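Speaker notes – "Clear the Table"
Household habits evening, Graddale library, back room

Start without slides. Ask who has a table at home they can't eat at. Wait for hands. Don't fill the silence.

I was asked to talk about the clear-surface method, and I should say up front that I don't really buy it. You know the claim. Wipe the table down to bare wood every night and the rest of the house will follow. I've read the Plutov booklet, which makes this promise on page 2 and again near the end, and neither time does it say how a bare table gets the laundry folded.

What I did: I tried it for three weeks in October. The table did look better. The chair next to it looked worse, and so did the top of the piano. Stuff has to go somewhere. The booklet has a page on baskets, but a basket is a pile with sides on it.

Slow down here. People who like the method will be getting restless. Tell them I kept one part of it and I'll come to that.

Next, the wood itself. A light wood grain is pleasant to look at, I'll give them that. It makes a room feel calmer for as long as you're standing over it. My question is whether the calm lasts past breakfast, and in my house it didn't.

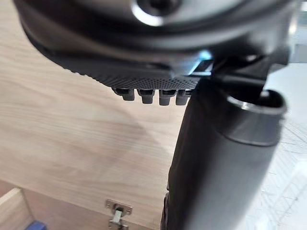
Buchanan wrote to me after the last time I gave this talk and said I had it backward: the bare table was never meant to fix the house, it was meant to give you one place where you could sort the mail without moving something first. Fair point. Read it out in full. Then say that the booklet promises a good deal more than that, and that I'd have had no quarrel with a booklet about sorting mail.

Money. The Fakby starter set is $130 for trays, labels and a cloth. Pass the price around, see what faces people make. I used an old dish towel and the lid of a shoebox. I can't tell you the set would have done worse, only that I didn't miss it.

The part I kept: five minutes after supper, plates off, crumbs off, stop. No sorting, no labels. If there's a magazine on the table it can stay there. I've missed almost half the nights and the sky is where it was.

Questions. Somebody will ask about kids' homework. Say I don't know – leave it out if they need it in the morning.

Skip the bit about the garage if we're past 8.

Related items
Is a junk drawer so bad?
Notes from the Graddale pantry swap
Folding sheets, and whether to bother
Kitchen counters: a second opinion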